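学拼布第二年，终于敢说自己会量布了

刚开始学拼布那会儿，我一直以为难的是缝。后来缝坏了一床小被子才明白，我的毛病全出在缝之前：量得马虎，裁得也马虎，然后指望缝纫机替我收拾烂摊子。它当然不管。

带我入门的是Laimutte老师班上的同学Līga，我们俩在里加一起上过一期晚间课，老师叫Laimutė Rebane，说话很轻，拆线的时候毫不手软。第一节课我交上去一块九宫格，自我感觉好极了，她拿尺子一比，四个角歪了三个，当场递给我一把拆线器。那把拆线器我到现在还在用（柄都磨花了）。

说说布吧。我最早买布完全看花色，在Stastgate那家店里一待就是一下午，抱回来一堆漂亮得要命的零布，厚的薄的有弹性的全混在一起。拼起来什么样呢？洗一次，有的缩了有的没缩，整面鼓得像起了泡的墙纸。现在我的规矩是棉布到家先过水，晾到半干就熨，熨好再叠起来收着。麻烦是真麻烦，可是比起拆掉整排针脚，我宁愿多熨几次。

熨也有讲究。我妈看我熨布总要念叨，说我推来推去把布都推斜了。她说得对！衣服可以推，拼布的布片最好是压下去、提起来，再压下一块，尤其是斜裁的边，稍微一拽就长出一截，后面怎么对都对不上。缝份往哪边倒我也纠结过好久，Līga习惯统一倒向深色那边，我学她，省得浅色布底下透出一道影子。

再就是缝份的宽度。我用的是6毫米，书上有各种写法，我觉得选定一个从头用到尾就行。之前有一次我中途换了压脚，没试缝，直接开工，拼完一排发现比上一排短了一截，气得我把东西一推，看电视去了。现在换压脚、换针、换线，都先拿两块碎布跑一遍。

手上正在做的这床，图案是我自己在本子上画的，名字叫Plollum，没什么意思，就是念着好玩。整床要639片，我知道，听着像跟自己过不去。颜色只用了灰蓝、米白和一点点芥末黄，原本还有一个砖红，摆在地板上看了两天，还是撤了。猫在上面睡过一觉，把我排好的顺序全打乱，我重新排了一遍，居然比原来好看，那就算它也出了力。

裁布我固定在早上，光线好，人也没那么急。布放平，先找布纹，再对线，对好以后手别压着尺子的一头，要压中间，不然刀走到末尾尺子会转。这个动作我练了很久，浪费掉的布够做好几个杯垫了（确实也做了杯垫，送得亲戚们都不好意思再收）。 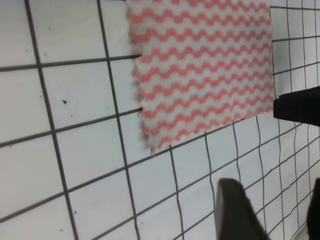 刀片也别太省。我以前一个刀片能用到它切不断线头为止，还觉得自己会过日子，结果每一刀都得来回拉，布边毛得像被啃过。换新的那天，一刀下去，唰的一声，我差点把家里所有的布都裁了。

铺棉还没定。Līga推荐我买薄的，说手压线的时候不累手，我又惦记着厚一点的暖和，毕竟这边冬天长得看不到头。背布倒是早就选好了，一整幅的米白细条纹，从柜子里翻出来的，什么时候买的完全没印象。

目标是明年3月前把表布拼完，压线慢慢来，晚上听着广播弄一点是一点。有谁用过羊毛铺棉的，洗了以后到底缩不缩？留言告诉我吧，我还在两种之间来回摇摆呢。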